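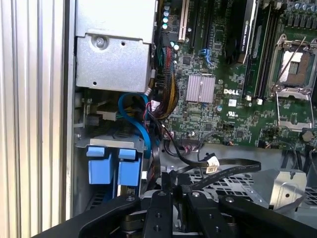 Wrist camera, gripper over the board. Socket open at upper right, Quadro still in its slot.

The CPU job is the fourth task on the Dell and the first one I have had to redesign the fixture for. Side panel off, fans, memory and cover plates were all forgiving. A processor is a flat thing with delicate contacts under it, and the wrist camera loses sight of the near edge in the last 15 mm of the approach. I don't have a cure for that yet. What I have is a repeatable starting position, so most of June went on the tray.

Version 6 is grey, like the others, and printed flat in one piece. The processor sits in a square recess with the heat spreader upwards. I opened the recess up by a few tenths after version 4 gripped the package hard enough to lift the whole tray off the bench. Séverine Ferrand drew the raised features and moved the tall post twice. The three small tabs along the lower edge are mine and could be tidier.
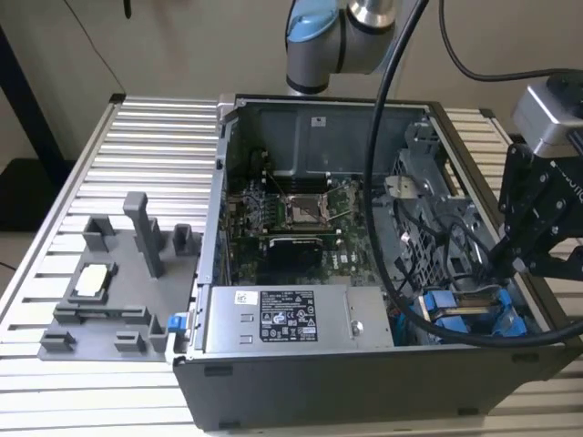
Tray to the left of the case, processor in its recess.

The case lies on its side on the aluminium slats. I had planned to clamp it, but Uddin (the Wakemby build, for anyone who followed that one) got decent results from plain end stops, so I am trying those first. The retention frame is lifted by hand for now. Working the lever with the gripper is a separate job and I would like one problem at a time.

Cable routing is still poor. The black cable to the wrist has enough slack for the far reach to the tray, and all that slack has to go somewhere when the arm comes back over the case. Perrine Arnaud suggested a spring return at the elbow. I have ordered one from Hunerley — 13 pounds with postage — and will fit it before touching the path planner again.
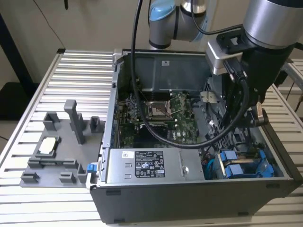
Fingers down near the right-hand wall of the case.

Things to change before the next session:

Re-teach the approach so the wrist comes in from the motherboard side, clear of the drive cage.

Shorten the fingers, or at least take the corners off them.

Write the tray origin into the config file. It is currently on a sticky note.

STL files for version 6 are in the usual folder. Version 5 had the recess rotated by a quarter turn, so delete it if you downloaded it.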